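Baked potatoes, again and again

I have eaten a baked potato for lunch nearly every day since February and I'm still excited about it! My neighbor Kusum Chauhan got me started. She rubs hers with oil and coarse salt, gives them an hour in a hot oven, then splits them and piles on yogurt, green chili and cumin (so good, please try it).

On work days I cheat and start mine in the microwave, 6 minutes, then move it to the oven to crisp up the skin.

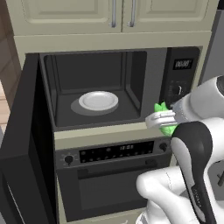

Microwave above, oven below.

The potatoes themselves matter more than I expected. Eduardo Matos at the Baptista farm stand sold me a 100-pound sack of russets, and they bake up so fluffy that I barely need butter. Next up is sweet potatoes with black beans and lime, and I want to try Kusum's smoky eggplant topping too. Tell me what you put on yours!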